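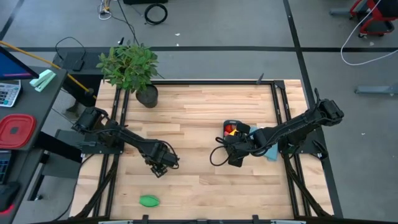

Cello cell, both arms powered. Left gripper open, right gripper at the container.

CELLO CELL: SHIFT CHECK
Print | E-mail | Share (8)

1. Rail mounts, left and right arm: torque marks aligned. OK.
2. Left gripper: fingers parallel when open. OK.
3. Right arm cable: slack loop hangs under the gripper. Re-clip at the wrist, repeat at 60% speed.
4. Table: cloth and green oval item to be logged before homing.
5. Floor: white cable by the red and black cart, loose grey bars. Clear before handover.
6. Emergency stop: tested from both sides. OK.

Job 668. Checked: R. Gamage, March.

Comments (2)

bandier_tech: Item 3 was open last month as well. Use the wider clip.

Sivakumar: Wider clips are in drawer 5.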